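Grevanby House Textile Gallery: Window Furnishings 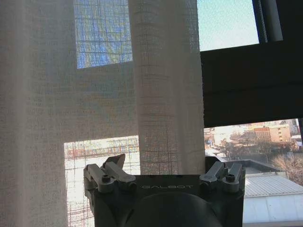

The Grevanby House study collection holds more than 2,000 samples of domestic textiles, from upholstery cloth to table linen. Window furnishings form one of its smaller sections and are shown hanging, in daylight, wherever conditions allow. The off-white linen selected for this page demonstrates the value of that practice – a faint check of thicker threads emerges as light passes through the weave, and blue sky on the far side is divided into a grid of small squares. Where the cloth is folded, the surface appears brighter and the denser horizontal seams are easier to follow.

Visitors are asked to view hanging textiles from more than one distance. The grid of a sheer fabric reads clearly at close range and recedes as one steps back.

About the display

The current selection was prepared by Hideaki Nomura and Châu Châu, with hanging and finishing by Nivaldo Batista. Panels remain on view for 6 months and are then rested in storage.

Visiting and study access

The window furnishings display is included in general admission. Study appointments are available to groups of up to 10 people and should be requested in writing from Bình Vũ, Collections Office. Handling samples are provided on request; the hanging panels may not be touched. The next change of display is planned for October.

Page last revised June 21, 2022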